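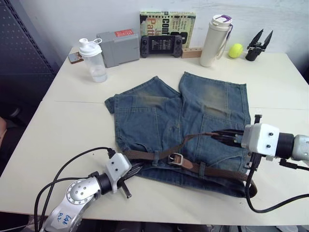
Solomiia Hnatiuk
Columnist, secondhand clothes and repairs

Every resale guide says leave the belt in, it "completes the look." I have my doubts. Thread on belts and faded denim.

Faded blue denim, brown leather belt still through the loops, silver buckle. Nice enough. But am I pricing the denim or the belt? Gistley wants one listing and one number. The suggested number was $76. For denim with worn thighs. Sure.

The argument is that buyers pay more for a set. Kestcombe claims 80 percent of its belted listings sell faster. Faster than what? I asked. No reply since September.

Also, a belt hides the waistband, and the waistband is where I look first. Stretched loops, a popped stitch, a button hanging on by two threads. Lay the thing flat, slide the belt out, then tell me about condition.
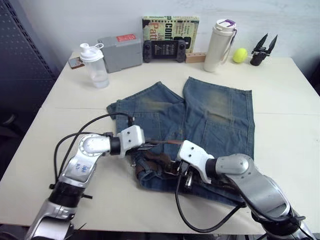 The Mending Letter, Issue 95, p. 2

Roksolana Chornovol disagrees with me in the new issue. She says a belt keeps the waist in shape on a shelf. Maybe on a hanger. On a table the waist just bunches up around the leather and you get creases.

And fading. Yellowish patches on the thighs get sold as "vintage wash" now. Could be. Could be a decade of somebody's porch. The Chala listing form has no box for "don't know," so people pick vintage.

My rule stays the same. Belt out, measure the waist, photograph both, price both. Somebody show me sales figures and I'll look at them.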